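Having a Blood Test: A Guide for Children

Drornent Children's Clinic
Last reviewed May 2022

A blood test is a way for doctors to learn more about how your body is working. A small amount of blood is taken from your arm or hand and sent to a laboratory. This guide is for patients between the ages of seven and twelve. Younger children may like to have it read to them.

What is blood?

Blood is the red liquid that travels through your body in tubes called blood vessels. Your heart pumps it day and night, including while you sleep.

Blood is made of several parts. Red blood cells carry oxygen from your lungs to the rest of you. White blood cells help fight germs. Platelets are tiny pieces that stick together to stop a cut from bleeding. All of these float in a pale yellow liquid called plasma. Red blood cells are so plentiful that you have far more than 1,000 of them for every single white blood cell in most healthy samples we would not expect, so laboratories use machines to count each kind separately.

Before your test

Most children can eat and drink as usual. For some tests you must not eat for a few hours beforehand. Your appointment letter will say so if this applies to you. You may drink plain water unless the letter tells you not to.

Wear a shirt with sleeves that roll up easily. You may bring a book or a soft toy. A parent or guardian may stay with you the whole time.

When you arrive, go to the Yook Desk on the first floor. You will be given a wristband with your name and date of birth on it. Please keep it on until you leave.

Numbing cream

You may ask for numbing cream, which makes the skin less able to feel the needle. It is put on your arm under a clear patch and needs time to work, so families who want it should arrive early. You might still feel pushing or pressing.

During your test

The person who takes your blood is called a phlebotomist (say "fluh-BOT-uh-mist"). He or she will ask your name and check your wristband. A stretchy band called a tourniquet goes around the top of your arm. It feels tight. Your skin is then cleaned with a wipe, which can feel cold.

Next, a thin needle goes into a vein. Many children say it feels like a quick pinch. You can look or look away. You can count, blow out slowly, or squeeze a hand. The one thing we ask is that you keep your arm still.

When the tubes are filled, the needle comes out and a cotton pad is pressed on the spot. You will be given a bandage.

Does my body make more blood?

Yes. The amount taken is small, and your body replaces it. New blood cells are made in the soft middle part of your bones, called the marrow.

After your test

Tell an adult if you feel dizzy, and sit or lie down until the feeling goes away. A small bruise is common and will fade. Most children can go back to school the same day. If you would prefer a quiet rest at home first, that is fine too.

Your blood goes to the Prollitz Laboratory in Room 27. The results are sent to your doctor, who will explain them to you and your family. 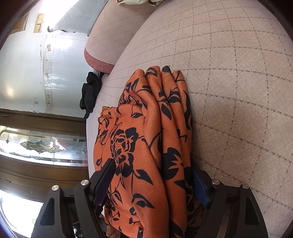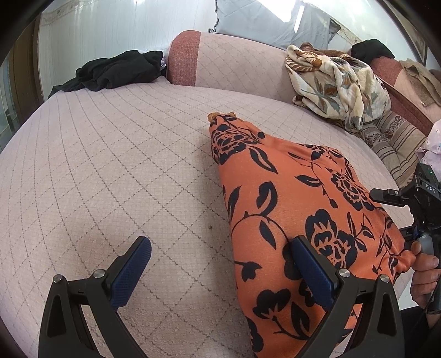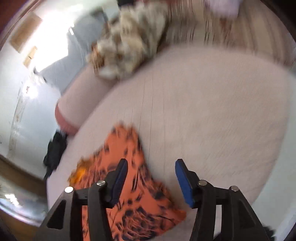

Orange fabric with a black print, on soft furnishings.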